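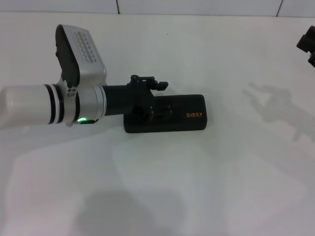

Optical unit 616 on its base, bench 4, indicator lit.

06/09/2019
Kadstead Optical Workshop, bench notebook
Entry by W. Kramer; read by K. Yilma

Unit 616 was received from the Flakcombe store with a request for inspection and a decision on whether it may be returned to general loan. The request form gives the reason as "mount slips." No further particulars were supplied. The form has been placed in the Werier folder with the earlier correspondence.

The unit was set on the white table at bench 4 with the barrel to the left. The base carries the name SHERY in small capitals near its right end. The store register lists the unit under a different heading and does not mention this name. Mr. Yilma is asked to correct the register, so that the base and the optical part are entered together and are not issued separately by mistake.

Exterior. The white barrel is smooth and the two black rings are in place. The silver-gray collar was wiped with a dry cloth only. Solvent is not to be used near the small holes above the indicator. The flip-up panel was raised for the inspection. Its hinge moves evenly and holds at the angle at which it is left. The ridged face had collected dust between the rows, and this was removed with the soft brush from the Han kit. The brush is shedding and should be replaced before it is used on any lens.

Indicator. The green light came on when the unit was switched on and remained steady for the whole of a 30 minute period. The panel was closed and opened again several times during that period with no change in the light.

Mount. The black tube was drawn out of the clamp and both contact surfaces were examined. A thin film of grease was found on the tube. Its origin is not recorded. The film was removed, the tube was returned to the clamp, and the knob was tightened by hand. A test load of 900 grams was then hung from the collar on a cloth strap and left in place while the paperwork was completed. A pencil mark on masking tape showed no rotation of the tube. The tape has been taken off.

The small screws of the clamp were checked with the hand driver. One accepted a quarter turn; the others were firm. No thread compound was applied. If the clamp is found loose at the next inspection, the question of compound should be raised with Werier before any is used, as their service note is silent on the matter.

Base. The underside is flat and the unit does not rock on the table. There is light wear to the finish at one corner, of no consequence to use.

Decision. The slipping is attributed to the grease. The unit is fit for loan on condition that borrowers do not lubricate the clamp. A label to that effect is to be attached to the storage case, not to the unit.

Outstanding:
Register entry to be amended (Yilma).
Replacement brush for the Han kit to be ordered (Kramer).
Flakcombe to be asked which bench last held the unit, and whether the other mounts there have been greased.

Note added by K. Yilma: register amended and label attached. Flakcombe has acknowledged the inquiry and will reply before the end of June. Unit held on the upper shelf until then.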